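Getting tea stains out of a benchtop and mugs without wrecking them?

Posted in Kitchen and Laundry

I'm hoping someone has been through this. We moved into a rental in March and the kitchen bench is a pale laminate, a sort of oatmeal colour, and I drink a ridiculous amount of black tea. I've already managed to put two brown rings on it next to the kettle. They don't feel like anything when you run your finger over them, they're just there, looking at me every morning.

So far I've tried dish soap and hot water, then the Fendus spray that was left under the sink by whoever lived here before (smells like a swimming pool, did nothing), then a bit of white vinegar. The vinegar might have lightened one of them? Or I might have been staring at it too long. My sister-in-law reckons I should use bleach but I'm nervous about the bond and the property manager is the type who turns up to inspections with a torch.

While I'm at it, my mugs are all going brown inside as well, and so is the inside of my Uchida teapot, the good one. I don't put the teapot in the dishwasher. The mugs I do, and they come out clean but still brown, if that makes sense.

Would love to hear what works for you — ideally something I can get at the supermarket. Thanks in advance!

pegsandpavlova

Oh, I feel this one, I had a cream benchtop for years and it was tea rings from one end to the other. Bicarb soda is your friend. Put a couple of heaped teaspoons in a little dish, add just enough water to make it go like toothpaste, and spread it on the ring. Then leave it alone! That's the part I was always bad at. I used to slap it on and start scrubbing straight away and all I got was a sore wrist. Give it 25 minutes, go and hang the washing out, then wipe it off with a soft damp cloth in little circles. If there's still a shadow, do it again the next day.

Don't use the green side of the sponge. Don't use steel wool. I know it's tempting. I had a go at one spot with a scourer in our old place and it took the shine off, and the dull patch was much more noticeable than the tea ever was (I kept the fruit bowl on top of it until we sold).

I'd skip the bleach as well. I'm sure plenty of people get away with it, but laminate can go patchy or yellow and you can't undo that, and please never put it on after vinegar or have the two going at once, the fumes are really nasty. If you've already had vinegar on there give it a proper rinse before you try anything else.

For the mugs, same bicarb paste on a damp cloth, rub it round the inside and it comes up lovely. Takes no time at all. I do mine when I'm waiting for the pasta water to boil.

brushtail_77

vinegar didnt work for me either. magic eraser did. go gently

lemonmyrtle

I agree with most of what's been said but want to add a few things, as I used to clean holiday units and benches were my whole life for a while.

First thing is working out whether it's on the surface or in it. Wet the ring and look at it side-on with the light coming across. If the finish looks the same as the rest of the bench then it's a surface stain and you've got every chance. If the ring has a raised edge or looks swollen, that's heat or moisture getting under the laminate and no amount of cleaning will shift it, so I'd tell the property manager early and get it in writing. From what you've said about it feeling smooth I'd say you're fine.

The magic eraser thing does work, but it is a very fine abrasive, so try it somewhere hidden first. I always used the bit of bench behind the toaster. Matt laminates are more forgiving than the glossy ones — on gloss you can end up with a cloudy spot if you lean on it.

For the teapot I wouldn't rub anything abrasive around in there at all if it's a good one. Denture tablets! I'm serious. Fill it with warm water, drop in 2 tablets, leave it overnight and rinse it really well in the morning. I used to do the thermos the same way. If it's an unglazed clay pot though, leave it be, because they soak up whatever you put in them and you'll be tasting mint for a month. Plenty of people like the brown build-up in those anyway.

The mugs coming out of the dishwasher still brown could be your tablets. I went through a phase of buying the cheapest ones and everything had a film on it. Soaking is better than scrubbing for mugs too. Line them all up in the sink, a spoonful of bicarb in each, top up from the kettle and walk away. Ours is an old Hesport kettle that takes an age to boil so I do it in batches. 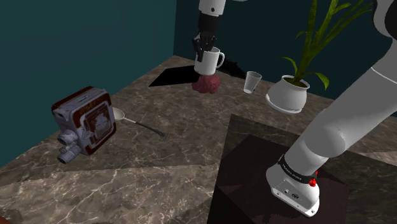
Do I need to rinse bicarb off a mug before I use it again?

Give it a quick rinse under the tap and a wipe with a clean tea towel, otherwise you get a chalky film that makes the next cuppa taste a bit salty.

Last thing, and this is more about stopping it happening. Tea stains set as they dry, so a wipe while it's still wet saves you the whole performance. I keep a cork mat beside the kettle and the spoon and teabags go on a saucer. Hard water makes it worse too, that's the scummy layer you get on top of a cup of black tea. When we lived out west I bought a Flinero filter jug and it did help, though at $109 I'm not sure I'd tell anyone to rush out and get one just for the mugs.

Let us know how you go with the rings, and try the one closest to the wall first so that if it goes badly you can park the bread bin on it.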